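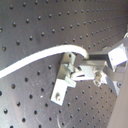
White cable over the breadboard and into one of the clamps. Bracket foot screwed straight down into the grid.

Gilberto Bedoya
September 11, 2024

Thread on cable clips and breadboards, since I keep getting the same questions about the routing board and my answers are spread over too many replies. Long one.

The surface is an optical breadboard. Dark gray, metal, threaded holes all over in a regular grid. People buy them for lenses and lasers. I use one for cable work because anything with a foot and a hole in it can be bolted down, moved over a row and bolted down again.

Before this I had a sheet of plywood from the Clakley surplus store. Every time I moved a bracket I left a screw hole behind, and by April there was a patch near the middle where nothing would bite anymore. I turned it over and ruined the other side too.

The breadboard cost 500 dollars used. I know. New ones that size were well past what I wanted to pay. Mine came with scratches, and scratches make no difference to a cable.

If you buy used, run a screw into the holes you expect to need before you hand over the money. Corners and the middle at least. Take a flashlight and look down into them. Old glue and broken screw ends are the usual trouble. I had to clear a few with a tap, which took most of an evening.

Check the thread too. Metric and inch boards look the same from two steps away. I had a full box of the wrong screws at home and found out the slow way.

Brackets. Aluminum is fine. You want an L shape with a flat foot, one screw through the foot, snug. If you overtighten, the foot twists as the screw seats and your bracket ends up a few degrees off from where you lined it up. Hold the foot with a finger while you turn the last bit.

I use a washer under the screw head if the hole in the foot is a slot. If it's a round hole that fits the screw, I leave it out.

The cable is white. I tried black first and lost it against the dark board whenever the light was poor. White is easy to follow from across the room.

New cable holds the bend it had on the spool. Uncoil it, hang it over a door for a night with something tied to the bottom end. It still won't lie perfectly straight but it stops fighting you at every clip. The stuff I get comes on a Boström spool and it's stiffer than most, so I give it two nights.

Somebody asked why I put colored bands on it. They're position marks. Red for one place, blue for another. If the red band is where I expect it next to a clip, I know how much slack is on either side without getting a ruler out. 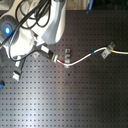
Red band before the U-shaped clip, blue band on the way up to the second bracket.

For the bands, wrap them tight and keep them thin. A thick wrap catches on the edge of a clip when you pull the cable along. Clean the cable first with alcohol or the end of the tape lifts in a week. I've used Tornatby tape for the last few rolls and have no complaints, other than that the blue is always out of stock.

The U-shaped clips are the easy ones. Two prongs, cable drops in between. Good for a first clip because you can come in from above. The drawback is that nothing holds the cable in if there's tension pulling up, so think about where the next clip sits before you bolt the first one.

A bracket with a raised part that you thread the cable through takes longer. You need to get the cable to the right height and then feed it. I would put those later in the run, after something else is already keeping the cable in line.

Tilt matters more than I expected. Turn a bracket a little toward the direction the cable comes from and it goes in without scraping. Set it square to the board and a cable coming in at an angle rubs on the corner. Do it enough times and you get a flat spot on the insulation.

Don't pull the run tight between clips. Leave a gentle curve. A cable with some slack can be lifted out of one clip without dragging on the next, and you can see at a glance which way it wants to go.

Spacing: I don't have a rule. I lay the cable out loose, put the clips down by hand with no screws, move them until the path looks reasonable, then bolt. Take a photo from straight above when you like a layout. I redid one from memory last spring and it never came out the same.

Connector end. Hold the connector, not the cable behind it. Obvious, but I've pulled two apart by grabbing an inch too far back. If you're buying ends, the cheap Skivar ones are okay for practice and I wouldn't use them for anything that stays plugged in.

Someone wanted to know how many holes there are. The listing said 2,989. I have not checked and I'm not going to.

Cleaning. Vacuum with the brush head, then a cloth with a little alcohol. Don't use compressed air. It blows the grit down into the holes and you meet it again with the next screw. White specks on a dark board show up a lot, so it always looks dirtier than it is.

Tools I keep next to it: hex keys on a ring, a small dish for screws, a soft brush, tape in red and blue, side cutters. The dish should be heavy. A light one gets knocked over and then you're picking screws off the floor.

For anyone starting out: 3 brackets is plenty. Get a used board, one box of the right screws and a few feet of cable you don't care about. Spend a weekend moving things around before ordering more clips - I have a drawer full of types I tried once.

Will add the screw lengths tomorrow when I'm back at the bench. Replies are open if I missed your question.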